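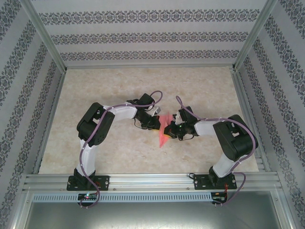

Ticket 2490: Wall covering and floor finish, display bay, Geddes building

Reported by: Shahab Tehrani
Assigned to: Ruaridh Crichton, Interiors Support, Titar
Status: Open - awaiting materials
Date of last entry: 16 Nov 2025

Summary of fault
The occupier reports that the wallpaper on the left wall is lifting at its lower edge, close to the floor channel. The paper is the light grey with dark grey damask bands, hung on all three walls in October. The occupier also asks whether the darker blotches on the marble-patterned floor are stains.

Entry 1
The occupier was asked to press the paper back by hand and to leave it for 40 minutes. The edge lifted again. No paste or tape is to be applied by the occupier, as this may mark the plain stripes between the bands.

Entry 2
Mr Crichton attended. The lifting is confined to the foot of the left wall. The back wall and the right wall are sound, and the paper is secure at both rear corner posts. The aluminium floor channels are firmly fixed and do not require attention.

Entry 3
The floor was wiped with a damp cloth and then with mild detergent. The blotches did not change. They are soft in outline, as is the tan and grey veining, and have been recorded as part of the pattern. This item is closed.

Entry 4
A replacement length has been requested from the Koltlow range. The supplier has been asked to match the batch - the bands must line up with those on the back wall. Delivery to the Zurndale store is expected within 7 working days.

Action outstanding
Mr Crichton is to rehang the affected length on delivery. Mr Tehrani is asked to confirm access in writing and to keep cleaning fluids away from the paper until then.

Titar Interiors Support | Contact the service desk | Copyright Titar | Back to top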